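Personal statements, and the one I nearly sent

November 3, 2022

I've spent the whole evening at the table with my master's application and I think I've finally got a personal statement I don't hate. It's my fifth go, if you count the one I wrote on my phone on the bus (I don't). The washing up can wait its turn.
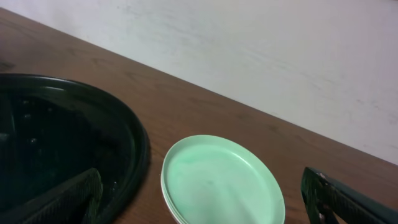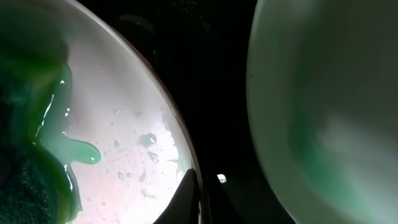
Where I went wrong

My first draft began with me aged nine and a library card. It was sweet! It was also 400 words long before I mentioned the course. I sent it to Kylie Ruddock, who supervised my dissertation, and she wrote back one line: "Lovely, but what do you want to study?"

Fair enough. I'd read far too many samples online and they'd all got into my head. Serena had the same trouble when she applied to Ocampo — she cut her childhood out completely and had room for her lab placement, with a proper paragraph on what went wrong in it and what she changed.

What I did instead

I wrote down the three things I'd want to talk about if somebody stuck me in a room with the admissions tutor. Then I wrote those, badly, and tidied them up afterwards. My summer at Bameck went near the top because it's where I learned to clean up a messy survey (88 replies, 41 of them half finished, I still dream about it). The marks went in one sentence. They've got my transcript anyway.

I also took out "passionate". It was in there four times.

Still to do

My second reference is from In-ho Joo and he's asked for the draft and my CV before he writes anything, so those go off tonight. The deadline's in December, and I need to check whether Tusberg wants the statement as an upload or pasted into one of those awful little boxes that eats your paragraphs.

If you've applied there, do leave a comment and tell me which it is. I'm off to read the thing out loud one more time.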